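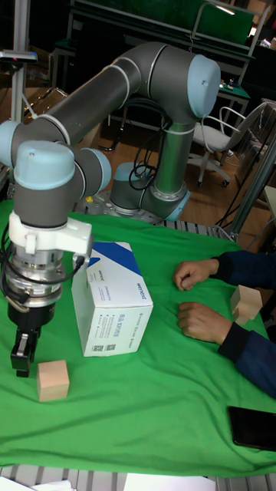 Cultcombe sells the Ivow kit as a retrofit for six-axis arms already in service. It consists of an adapter, a force-sensing module, a gripper and a license for the pick routine. Setup took Shuk-fan Yen 2 hours, most of it spent on payload calibration. 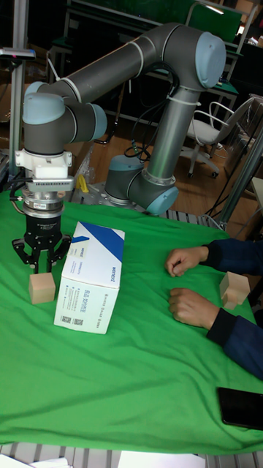 Gripper above a wooden cube, with an upright carton to the right.

The test set mixes plain blocks with retail packaging. Ivow plans each approach from a single overhead scan and slows for the last 16 mm of descent. That figure can be changed, but only from the service menu, and the manual covers it on page 17.

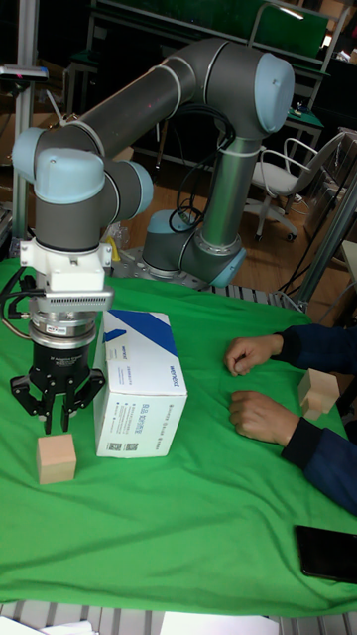

Force limits are stored per object class. Cartons ship with a low default that suits thin board and is too cautious for anything filled. We raised it on Saturday and left the other 3 classes alone.
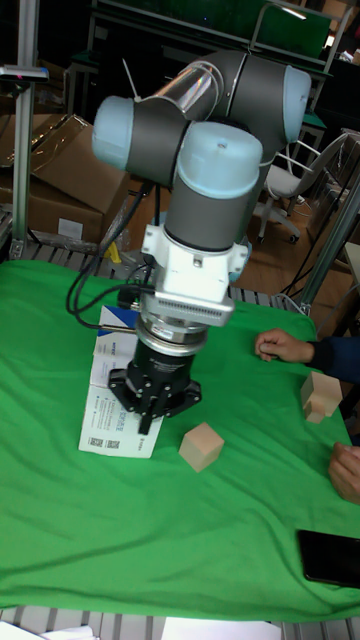
Yung-ching Leung would still wait for the next release: the log export drops its timestamps, and without those a failed pick can't be matched to its force trace.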